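Zundness dressing table with oval mirror, review after one summer

I bought this in white from Lencho, who sell it as part of their bedroom range. It came in two boxes, one for the table and one for the mirror.
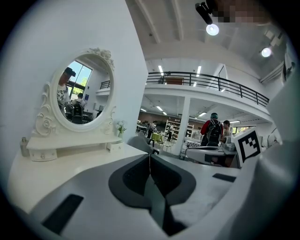
Assembly took me most of a Sunday afternoon. The legs and top are simple enough, but the mirror stand has 12 screws and the instructions show them all in one small drawing. Two of the holes didn't line up until I slackened everything off and started again. Get a second person for the mirror, as it is heavy and awkward to hold at the right height.

The mirror is the reason to buy it. The oval frame is covered in roses and scrollwork, with a rose crest at the top and another cluster low down on the left. If you like plain furniture you will hate it. The glass is clear with no distortion, and it's big enough to do your hair in. Dusting is a nuisance. A cloth won't get between the petals, so I use a soft paintbrush every couple of weeks.

Storage is limited. The two drawers on top are small, with tiny round knobs that are fiddly if your hands are damp. Mine hold lipsticks, hair grips and a few rings. Brushes won't lie flat in them. The left one stuck for the first month and then eased off with a bit of candle wax on the runners.

The top itself has plenty of room – I keep a vase of white flowers by the mirror and still have space to work. The finish wipes clean, although foundation left overnight did leave a faint mark that took some rubbing.

I also looked at the Dronari, which was roughly 100 pounds cheaper but had a plain round mirror and no drawers, and at one from Wundden that was too wide for my wall.

Delivery was 3 days late and Lencho didn't ring to say so. They did send a replacement knob without any fuss when one arrived chipped.

Four stars. I took one off for the instructions and the sticking drawer.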